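CBD oil at the airport, March 2019

marras_30
Flying from Trudgate to see my sister and I'd love to bring my CBD oil (the Rallell one, 5 ml bottle, it's lovely for my knees). Will they take it off me?

peretti
Oh, leave it at home, dear - customs rules differ everywhere.
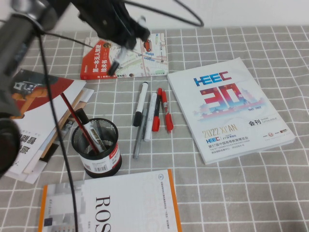 marras_30
Does a doctor's letter help?

Irena Malinowski
It depends on the country you land in, so ring their embassy first. I can't agree with peretti though, mine came through in January without a murmur.

peretti
You were lucky, Irena!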